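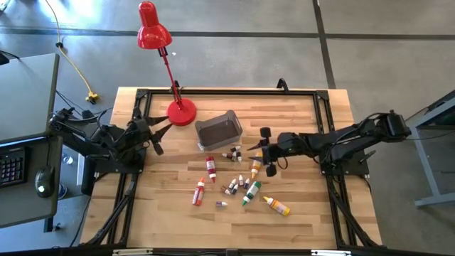 목재 작업대 위의 스퀴즈 병과 스포이트 병, 빨간 탁상 스탠드

작은 병은 작업대 위에서 분류해야 한다

이르야 바이니오

공동 작업실의 정리 문제를 논할 때 큰 물건이 먼저 거론되는 관행은 재고할 필요가 있다. 의자나 선반이 제자리를 벗어나면 누구나 알아차린다. 스포이트 병은 그렇지 않다. 서랍 안쪽에서 옆으로 누운 채 몇 계절을 보내도 눈에 띄지 않으며, 같은 내용물을 담은 병이 그 앞에 또 놓인다. 클릴렌 작업실이 지난 7월 보관품 목록을 새로 작성하였을 때 등재된 소형 용기는 446점이었고, 그 가운데 100점 가까이는 라벨이 지워졌거나 처음부터 없었다.

당시 운영진이 내놓은 대책은 수납함의 추가 구입이었다. 필자는 이 결정에 찬성하지 않았으며, 지금도 견해에 변함이 없다. 수납함이 늘면 판단을 미룰 자리도 함께 늘어난다. 접착제와 염료와 윤활유가 한 칸에 섞여 들어가고, 뚜껑을 덮는 순간 정리가 끝난 것으로 간주된다. 드레시코 수납함은 견고하고 가격도 적정하다. 그러나 무엇을 남길 것인지는 용기를 닫기 전에 사람이 정할 일이다.

이에 필자는 분류 작업을 반드시 넓은 작업대에서, 병을 모두 펼쳐 놓은 상태로 시행할 것을 제안한다. 스퀴즈 병과 스포이트 병은 크기가 달라 한곳에 쌓으면 작은 쪽이 가려진다. 한 겹으로 늘어놓으면 중복된 품목이 드러나고, 마개가 헐거운 병도 그 자리에서 골라낼 수 있다. 통은 얕은 것이 좋다. 깊은 통에서는 아래에 깔린 병을 찾느라 결국 전부 다시 꺼내게 된다.

조명 또한 가볍게 볼 사안이 아니다. 천장등만으로는 손가락 한 마디 크기의 라벨을 읽기 어렵고, 반투명 병의 잔량은 더욱 가늠하기 어렵다. 관절이 있는 탁상 스탠드를 작업대 가장자리에 두면 가운데 면적을 온전히 쓸 수 있다. 색이 선명한 스탠드라면 공용 비품임을 알아보기도 쉽다. 사소한 이점이나, 비품이 개인 자리로 옮겨 가는 일이 잦은 작업실에서는 고려할 만하다.

작업대의 표면에 대해서도 의견이 갈린다. 밝은색 나무는 얼룩이 쉽게 보인다는 이유로 기피되어 왔다. 필자는 바로 그 점에서 나무 상판을 권한다. 새는 병이 있으면 자국이 남고, 자국이 남으면 해당 병을 그날 안에 처리하게 된다.
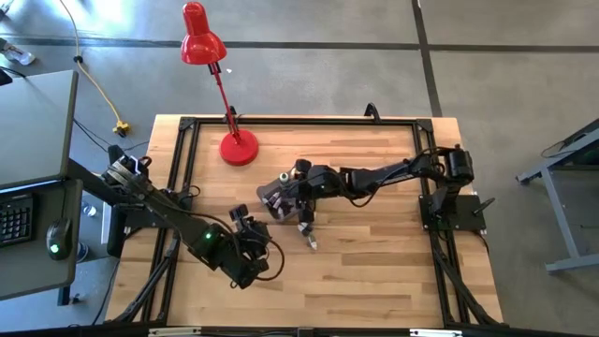
에베레 오모레기에는 초고를 읽은 뒤, 펼쳐 놓는 방식은 작업대를 반나절 동안 독점하게 되므로 이용자가 많은 작업실에는 맞지 않는다고 지적하였다. 병을 종류별로 나누어 한 종류씩만 꺼내면 같은 결과를 더 적은 불편으로 얻을 수 있다는 것이다.

경청할 반론이다. 다만 한 종류씩 꺼내는 방식은 병의 종류를 이미 알고 있다는 전제 위에 서 있다. 라벨이 없는 병은 어느 차례에도 속하지 못하고 서랍에 남는다. 클릴렌의 목록에서 가장 오래 방치된 품목이 대체로 그러한 병이었다. 필자는 최초의 분류만큼은 전체를 펼쳐서 하고, 이후의 점검은 오모레기에의 제안대로 나누어 하는 절충안이라면 받아들일 수 있다고 본다.

점검 주기에 관해서는 12개월에 2회를 적정선으로 제시한다. 더 잦으면 담당자가 형식적으로 임하기 쉽고, 더 드물면 굳은 접착제가 쌓인다. 점검일에는 작업대 예약을 받지 않으며, 내용물을 확인할 수 없는 병은 다른 용기에 옮겨 담지 말고 작업실의 폐기 절차에 넘겨야 한다. 아깝다는 이유로 예외를 두기 시작하면 다음 점검에서 같은 병을 다시 들여다보게 된다.

운영진은 추가 수납함 구매안을 다음 회의에 다시 상정할 예정이라고 밝혔다. 필자는 표결에 앞서 한 차례의 전체 분류를 먼저 시행하고, 그 결과에 따라 필요한 수량을 정할 것을 요청한다.

2026-02-08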